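Search this site Go
Print this page | E-mail to a friend

How to sort small parts in a home workshop

When I moved my workshop to the spare room in Florkent, I had 1074 small parts in coffee tins: screws, washers, springs, fuses. To find one correct washer I needed sometimes 30 minutes. This page explains the method which I use now.

Step 1. Empty everything on a table, one tin at a time. Do not begin a second tin before the first is finished. Put away broken parts immediately.

Step 2. Make only large groups at first. Screws with screws, flat things with flat things. The exact size comes later, and for this you need a caliper or a simple thread gauge.
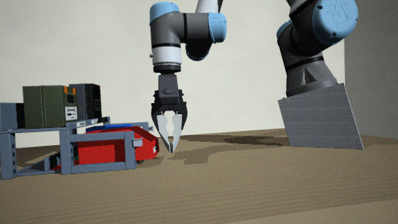

Step 3. Measure and divide each group. I divide screws by diameter first and by length second. If you have fewer than ten pieces of one size, let them share a bin with the next size.

Step 4. Choose the bins. Open bins are good for parts you take every day. For very small springs I prefer a box with a lid - they jump out easily. Give each family one color and keep to it.
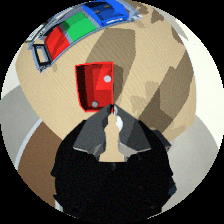

Red bin with two small discs inside.

Step 5. Write the labels. Use capital letters and a pen which does not fade. I wrote 51 labels in one evening in November, and I had to write nearly 30 of them again, as the ink was too thin.

Step 6. Place the bins in the rack. Heavy parts go low, and the parts you use most go in front. Leave 2 places free for new things. 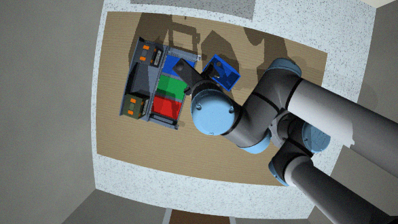 Tilted rack with a dark gray box and an olive-green one.

Step 7. Once a month, return all lost parts to their bins. With me it takes one cup of tea. If a bin is too full, divide it again as in step 3.

Related pages
Cleaning old hand tools
The Nekell shelf: notes on assembly
How to read a thread gauge
Maes and Brurko drawer cabinets compared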